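Re: [installers] Horar recorders losing time after a power cut

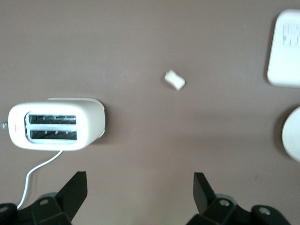

White two-slot toaster, seen from above.

Hi everyone, and a happy new year to those I haven't written to yet!

Rhona Cairns wrote on 2023-01-05:
> We have 127 cameras across the Cistitz warehouses, all
> feeding Horar recorders. After each power cut the clocks
> on two of the recorders come back wrong, and the footage
> is stamped hours off. Has anyone seen this? I'd rather
> not replace them if I can help it.

Rhona, I have seen it, and you have my sympathy. We had the very same thing at the Cardoso site last winter, and I spent far too many evenings on it before I looked at the little coin battery on the main board (I had been blaming the network the whole time, and said so rather loudly to the poor network people). Ours were flat on three recorders. A new battery in each, and the clocks have held ever since.

Before you open anything up, do check the time server setting. On our units it had gone back to the factory address, and our cameras sit on a closed network, so they could never reach it. I pointed everything at our own Ostix server and set it to check every hour. If your two bad recorders have a different address from the good ones, I'd start there.

One more thing – please export any footage you need to keep before you correct the clock. When I moved ours back, the recorder wrote over part of the hour it thought it was repeating, and I had to explain a gap of 557 seconds to a very patient site manager. Write down how far off the clock is, too, and keep that note with the export.

I still have the settings sheet I made for Cardoso and would be glad to send it along. Which firmware are your two on? Ours were a version behind the rest, though I never did find out if that mattered.

Warm wishes to all, and do let us know how you get on!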